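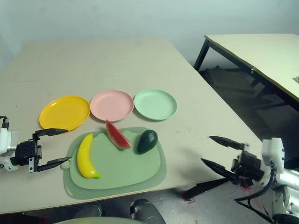
2020-01-10. Glaze tests, batch 16, continued from before the break. The celadon that Noémi mixed from the Plomen frit has come out of the kiln grey again, the grey of a wet footpath, and we are no closer to knowing why. What I want is a soft, slightly dusty green, somewhere between the mint plate and the sage cutting board with the toy banana on it. Plastic gets there without trying. We have now used two kilos of frit and most of my goodwill.

Margit blames the iron in the new clay body. Botond blames the kiln, as he has blamed the kiln for everything up to and including the parking. I pulled the log for firing 2521: reduction started late, then somebody (me) opened the damper to have a look and forgot to write down when.

Plan: same recipe, two tiles on the old Takács body, two on the new. Sieve it twice this time. Cones on both shelves, front and back.

Whiting is nearly out. Abílio says he ordered more from Jokwood — he said that about the kiln wash too, and we all remember the shelf.

Colour of the slop bucket, for the record: a perfect celadon. Saved a jar of it and labelled it. Tiina wants her bowls by April, so no more damper sightseeing.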